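Kallstead 2 review: the demo curation tool I wish I'd had last winter

Filed under: Software, Data tooling

If you train manipulation policies from hand-held gripper recordings, you already know where the days go. Recording is quick. Getting from a pile of fisheye clips to something a policy can learn from is slow, dull and full of traps, and I have lost more evenings to it than I'd like to add up. So I was very ready for Kallstead 2, which takes raw sessions in at one end and hands back synced, checked, trainable episodes at the other. I've used it as my main tool since February and I like it a lot!

Setting up

Installation was one command on my Linux box and a slightly fussier afternoon on the lab server, where it disliked our older graphics driver. You point it at a folder, tell it which device made each clip (or let it guess, and it guesses well), and it builds a session. My test set was 2,887 clips from two-gripper work, recorded over several weeks by people with very different ideas about how to start and stop a take.

Time sync

Left and right clips are lined up from their timestamps first, then nudged using the motion itself. Our old script only did the first half, and we spent ages chasing policies that closed one hand a beat early. Kallstead draws both motion traces on top of each other so you can see whether a match is any good, and you can drag one by hand if you disagree. I hardly ever did.

Marker handling

This is the part I'd pay for on its own. Version 1 treated a lost marker as a failed clip. Version 2 keeps the camera track going through the gap and picks the marker up again when it comes back, with a confidence band along the timeline so you can decide how much you trust the middle bit. Tilted markers used to flip their pose from one moment to the next, and I saw that only in a handful of very short clips this time.

Filtering

The filter flagged 741 of my clips. I went through every one (yes, really) and agreed with most of its choices: takes with too few tracked features, takes that were mostly someone walking over to the table, takes where the fingers never closed. You can write your own rules in a few lines of Python, and Huiling Dong on our team had one working before I'd finished my tea. Hers drops anything with a sudden jump in finger width, and it's now switched on for all of us.

Faces are blurred at import by default. The blur is coarse and blocky, it follows people well as they lean in and out, and I've left it on for everything.

What I'd change

Memory use is greedy. Past 2,000 clips in one session the timeline gets sticky, and splitting the session in two is the only cure I've found. Export to Ovden's format works but throws away your notes, so keep a copy. The Miva exporter is much better and keeps the lot. There is still no undo after a bulk delete, only a warning box, and I've clicked through that box once already.

The manual is thin on custom grippers. Ours has different fingers from the stock profile, and I had to read the Xiao profile line by line to work out which numbers were in metres. It took 6 tries. Once it was right, finger width came out beautifully smooth.

Who should get it

Anyone with more than a few hundred clips and at least one two-handed task. If you only record single-hand pick and place, the free version covers nearly everything you need, marker handling included. I'm moving our whole back catalogue over, and I can't wait to see what the next release does with three devices at once.
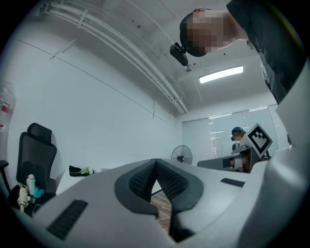
View from one gripper, with the second gripper and its marker by the window.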